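Hausmitteilungen, Ausgabe Januar

Glatte Bezüge im Winter: Luftfeuchte, Weichmacher, Reinigung

In der Heizperiode gehen bei uns regelmäßig Anfragen zu hellen Polstermöbeln mit glattem Bezug ein. Im vergangenen Winter waren es 164. Der größte Teil betraf drei Punkte: feine Risse an der Sitzkante, Verfärbungen durch Textilien und einen klebrigen Film an Kopf- und Armauflagen. Die Ursachen liegen meist in der Kombination aus trockener Raumluft, Hautfett und ungeeignetem Reiniger.

Zunächst ist das Material zu bestimmen. Pigmentiertes Glattleder trägt eine deckende Farbschicht und darüber eine Zurichtung. Kunstleder besteht aus einem textilen Träger mit einer Beschichtung aus PVC oder Polyurethan. Optisch sind beide im eingebauten Zustand schwer zu unterscheiden. Aufschluss gibt die Rückseite des Materials, zugänglich meist über den Reißverschluss eines losen Kissens oder über die Unterspannung. Eine faserige Rückseite spricht für Leder, ein Gewebe oder Gewirke für Kunstleder.
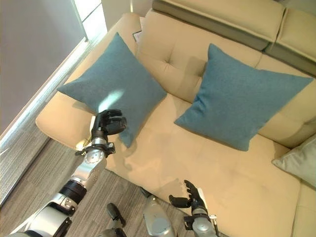 Beschichtungen auf PVC-Basis enthalten Weichmacher, die mit der Zeit an die Oberfläche wandern. Wärme beschleunigt den Vorgang. Ein Abstand von mindestens 50 Zentimetern zum Heizkörper ist daher einzuhalten, bei Öfen mit hoher Strahlungswärme entsprechend mehr. Polyurethan verhält sich anders: Kritisch ist dort die Hydrolyse, also der Abbau durch Feuchtigkeit. Sie zeigt sich zuerst als stumpfe Stelle, später löst sich die Schicht in Schuppen. Eine Reparatur ist in diesem Stadium nicht mehr wirtschaftlich – der Bezug muss erneuert werden.

Leder reagiert vor allem auf Trockenheit. Sinkt die relative Luftfeuchte über Wochen unter 40 Prozent, verliert die Haut an Geschmeidigkeit. Ein Hygrometer in Sitzhöhe genügt zur Kontrolle. Geräte auf dem Fensterbrett oder direkt über der Heizung liefern keine brauchbaren Werte.

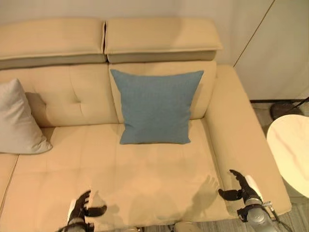
Lesezeit: 4 Minuten

Zur Reinigung. Für die laufende Unterhaltsreinigung beider Materialien führen wir weiterhin Ekis, einen tensidarmen Schaum auf Wasserbasis (Bestellnummer 1424). Der Schaum wird auf ein Baumwolltuch gegeben, nie direkt auf den Bezug, und ohne Druck von Naht zu Naht verteilt. Reste mit einem zweiten, leicht feuchten Tuch abnehmen. Danach 24 Stunden trocknen lassen, bevor ein Pflegemittel folgt.

Trunex ist ausschließlich für pigmentiertes Leder vorgesehen. Auf Kunstleder bleibt das Mittel als Film stehen und bindet Staub. Mikrofasertücher und Schmutzradierer tragen auf beiden Materialien die oberste Schicht ab und sind nicht zu verwenden. Dasselbe gilt für Fensterreiniger, Spiritus und Feuchttücher aus der Babypflege. 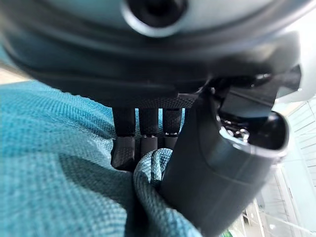 Aus einer Zuschrift zur letzten Ausgabe: Bei unserem cremefarbenen Zweisitzer hat der Schaum die blauen Schatten von neuen Jeans nur aufgehellt, ganz verschwunden sind sie nicht. Ein zweiter Durchgang am nächsten Tag brachte keinen Unterschied mehr. Lohnt sich noch ein stärkeres Mittel?

In der Regel nicht. Ist der Farbstoff bereits in die Beschichtung eingewandert, lässt er sich mit wässrigen Mitteln nicht mehr zu 100 Prozent entfernen, und Lösemittel greifen die Schicht selbst an. Bei pigmentiertem Leder kann die Stelle nach gründlicher Entfettung nachgetönt werden. Solche Arbeiten übernimmt für uns die Werkstatt Dvořáček. Für die Farbabstimmung wird ein Materialmuster benötigt, etwa aus der Nahtzugabe – Fotos reichen wegen der Farbabweichung nicht aus.
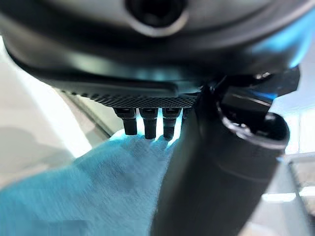 Vorbeugend wirkt eine Versiegelung. Clerkero wird dünn mit dem Schwamm aufgetragen und muss an stark beanspruchten Flächen alle drei Monate erneuert werden, an Rücken und Seitenteilen einmal im Jahr. Vor dem ersten Auftrag ist an verdeckter Stelle zu prüfen, ob sich der Glanzgrad verändert. Dunkle, ungewaschene Textilien sollten trotzdem nicht dauerhaft aufliegen. Das betrifft auch Decken und Zierkissen mit kräftig gefärbtem Bezug.

Ekis und Clerkero sind ab Lager lieferbar. Bei Trunex kommt es bis Ende Januar zu Verzögerungen, vorliegende Bestellungen werden in der Reihenfolge des Eingangs bearbeitet.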